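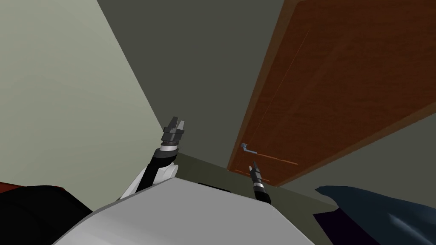
Can a student team plan its equipment purchases before it has a robot of its own?
Most of the list can be settled early. Our team worked out what the robot had to do in a simulated room, then priced only the parts and test items that the task called for. A few items stayed open until we knew which gripper we were getting.

Equipment Plan for the Door Task
Student project report, Irndale Technical College
Tue 28 January

1. Background

Our project started in September. The assignment was to choose a household task for a two-armed robot, study it in simulation, and prepare a purchase plan for a physical test setup. The department gave us a limit of $1,685 for everything except the robot. The robot will come from the shared lab, which we can book in two-hour blocks.

We picked opening an interior door with a lever handle. It is a common task and the parts are sold at any hardware store. It also has a problem that affects buying: the robot can push on the handle from many directions, and some of those directions load the gripper sideways. If the fingers are not rated for it, they wear out or bend.

The simulation work was done in Ayaaba, the simulator already installed on the lab computers. It cost us nothing. The model has two arms with parallel grippers, and the door is a wooden one with a silver lever handle. We used the view from the robot's own body for most runs, as that is close to what the operator will have on the real machine.

2. What we needed to find out

Before asking for quotes we wrote down the questions that would change the order:

Does the task need one arm or both?
Are standard fingers long enough to reach the lever without the wrist touching the door?
How much floor space does the robot need in front of the door?
Does the operator need a second camera?

The first question mattered most for cost. Spare fingers for one gripper are $141 a pair, so outfitting both arms comes to $282. We hoped to get away with one pair.

3. What the simulation told us

One arm is enough to press the lever. Pulling the door open with the same arm worked in some runs, but the gripper often slipped off the lever once the door had started to move. Using the second arm to hold the edge of the door was more reliable. We are therefore planning for two sets of spare fingers.

Standard fingers reach the lever. We had a quote for extended fingers and dropped it.

Floor space was a bigger issue than we expected. When the robot stands close to the door, its torso covers a lot of the view from the body camera and the lower part of the arms is hard to see. When it stands farther back, the arms are close to full stretch. We settled on a position between the two and marked out the test area from that. The test area fits in the lab's north bay if one storage rack is moved.

The body view by itself was not good enough for judging the distance between the gripper tip and the handle. We added one fixed side camera to the list.

4. Quotes

We asked two suppliers, Besureo and Alidex. Both replied within 10 days.

Besureo had the lower price on gripper fingers and could ship from stock. Alidex was cheaper on the camera and mount but charged separately for the cable and power supply. After adding those, the two were close. We chose Besureo for fingers and Alidex for the camera.

The door and frame will come from a local building supply store. We did not get a second quote for those.

5. Proposed budget

Spare gripper fingers, two sets: $282
Door, frame and hinges: $310
Lever handles, including spares: $96
Lumber and hardware for the freestanding wall: $245
Side camera with mount, cable and power supply: $388
Floor mat and tape: $74
Shipping: $65
Subtotal: $1,460
Held back for repairs: $225
Total: $1,685

The first draft had $90 for repairs. We raised it after the lab technician's records showed that handles and latches were the parts most often replaced in earlier door projects. To make room we took out a second door with a round knob.

6. Items we decided against

A force sensor for the wrist would have been useful, but the cheapest one quoted was more than half the budget. The gripper reports motor current, and we will use that as a rough measure.

We also looked at renting a ready-made test wall. The rental for one semester was higher than the cost of building it.

7. Order of purchases

The wall and door come first, as they take the longest to put together. The fingers should be ordered the same week. The camera can wait until the wall is standing and we can check the mounting height. The floor mat will be bought last, after the test area has been measured with the real robot in it.

8. Open points

The simulated lever has no spring that we could adjust, so we do not know how stiff a handle the real gripper can press. We will buy one handle first and test it before ordering the spares. Moving the storage rack still needs approval from the lab office. The request has been sent.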